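Bedroom airing

Bedroom airing is the household habit of opening the windows of a sleeping room for a set time each day, usually in the morning, in the belief that this improves sleep or health. The practice is old and has many local forms. Its basic effect, the exchange of indoor air for outdoor air, is not in dispute. Most of the larger claims made for it are poorly supported.

Background

Advice on airing has often contradicted itself. Older household manuals in several countries warned that night air caused fevers and told readers to keep the windows shut until sunrise. Later manuals blamed stale indoor air for many of the same complaints and told readers to sleep with the windows open. Neither group offered much in the way of measurement, and both seem to have kept their readers.

In the hill district of Nerkach, custom calls for opening every bedroom window before breakfast, even in January. Local writers describe the habit as 200 years old, but the usual source is a single travel account that mentions open shutters and says nothing about sleep or health. The coastal town of Skedard has the opposite custom and keeps bedrooms closed until noon. Residents of both places credit their own method for the long lives of their grandparents.

Claimed benefits

Supporters say that airing clears out odors, lowers moisture, reduces dust mites and leads to deeper sleep. The first two claims are reasonable when the outdoor air is cleaner and drier than the air inside. On a humid morning, an open window may let moisture in.

The claim about mites is weaker. Mites live mainly in bedding and mattresses, and a short change of air does little to dry out either one. Pulling back the covers is often recommended as well, though how much it helps depends on the room and the season. 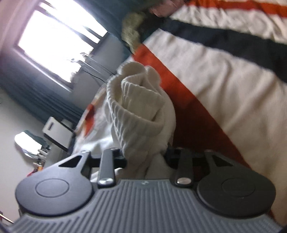
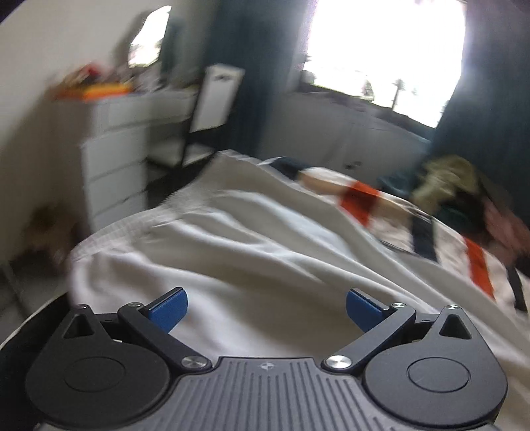 Two views from the same place; the second shows a bedroom.

Sleep is harder to judge. Studies in this area tend to be small, and people usually know whether the window has been opened. A survey published by the bedding firm Portela is widely quoted in home magazines. It drew some 3,000 replies, of which 2,000 came from existing customers, and it asked people to rate their own sleep. It had no comparison group — a point the magazines tend to leave out.

How long to air

Recommended times range from a few minutes to most of the morning. The "8-minute rule" found on many household websites goes back to a leaflet for the Grorka window latch, which gave no reason for the number. The time needed varies with wind, window size, the difference in temperature and whether the bedroom door is open, so no single figure can suit every home.

Drawbacks

Airing in cold weather adds to heating costs, though a short opening costs less than a window left ajar all day. Near busy roads it can bring in exhaust and noise. People with pollen allergies may feel worse after airing in spring, and advice written for them sometimes reverses the usual rules.

See also: Bedding; Household dust; Indoor humidity; Night air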